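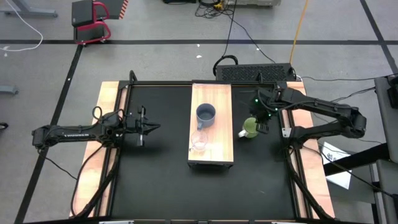
Início | Notícias | Oficina | Agenda | Contactos

Célula de dois braços da Feveo volta ao trabalho depois de uma manhã de manutenção

A célula de dois braços que a Feveo mantém na sala grande de Sternlow voltou esta semana ao serviço, depois da revisão que a equipa faz sempre em outubro e que este ano, para alegria de quem anda por cá desde as primeiras montagens, ficou pronta antes da hora do almoço. Quem nos lê há mais tempo já conhece a mesa preta com as réguas de madeira clara dos dois lados e um braço Trossen montado à esquerda, de frente para o outro. Tem sido uma companheira fiel, e com as companheiras fiéis convém ter algum cuidado.

O trabalho começou pelas bases. A equipa desligou a alimentação, reapertou os parafusos de fixação de cada braço e passou um pano seco pelas articulações, onde se vai juntando um pó fino que vem do corredor. Depois vieram os cabos, e aqui demorou-se mais um bocadinho, como já é costume! Os cabos pretos descem das bases e seguem junto aos lados da mesa, e é preciso ver com calma se algum ficou esticado quando o braço chega ao fim do seu alcance. Foi encontrado um conector com folga, trocado na hora por um que a Stefanou tinha enviado na encomenda do verão (e que estava, claro, no fundo da última gaveta onde se procurou).

Seguiu-se a parte de que todos gostam mais, que é a prova com a loiça. A tábua de madeira fica no tampo, entre os dois braços, e servem as peças de sempre: uma caneca cinzenta de cerâmica, uma chávena de vidro transparente e uma caneca verde de asa clara. O exercício consiste em pegar numa peça pousada fora da tábua, segurá-la no ar durante alguns segundos e colocá-la junto das outras, sem tocar em nenhuma. Parece coisa pouca, mas diz muito sobre o estado da garra, porque uma pega frouxa se nota logo quando a peça começa a rodar entre os dedos.

Ao todo foram feitas 57 repetições, repartidas pelos dois braços. A ideia inicial era chegar às 100, mas a equipa preferiu parar a meio para voltar a acertar o ponto zero do pulso do braço direito, que estava a pousar as peças um nadinha mais à frente do que devia. A correção levou cerca de 2 minutos, e a partir daí as canecas passaram a ficar onde se queria. A chávena de vidro continua a ser a mais exigente das três, e por isso a força de fecho foi reduzida para ela, num perfil à parte que já ficou guardado no programa da célula.

Houve ainda tempo para limpar as grelhas de ventilação do equipamento que fica encostado à parte de trás da mesa e para rever a fita preta marcada no chão, que ajuda a repor tudo no sítio quando a mesa tem de ser deslocada. Um dos troços já levantava na ponta e foi substituído. Pede-se a quem usa a sala que não arraste cadeiras por cima das linhas e que deixe livre a passagem junto aos cabos, sobretudo do lado direito, onde o espaço é mais apertado.

A folha de registo foi atualizada e segue agora para a Rusness, parceira da Feveo neste projeto, que trata da encomenda das peças de desgaste. Da lista fazem parte um jogo de dedos para as garras, abraçadeiras novas e um conector de reserva, desta vez para guardar numa gaveta com etiqueta. As almofadas dos dedos atuais ainda estão em bom estado e devem aguentar até à primavera.

As sessões da tarde retomam o horário habitual, a partir das 14h30. Quem quiser marcar tempo na célula pode fazê-lo na folha afixada à entrada da sala ou escrever para a oficina, indicando as peças que pretende usar e, se forem de vidro, o respetivo peso, para que o perfil da garra possa ser preparado na véspera.

Feveo Sternlow | Contactos | © Todos os direitos reservados | Voltar ao topo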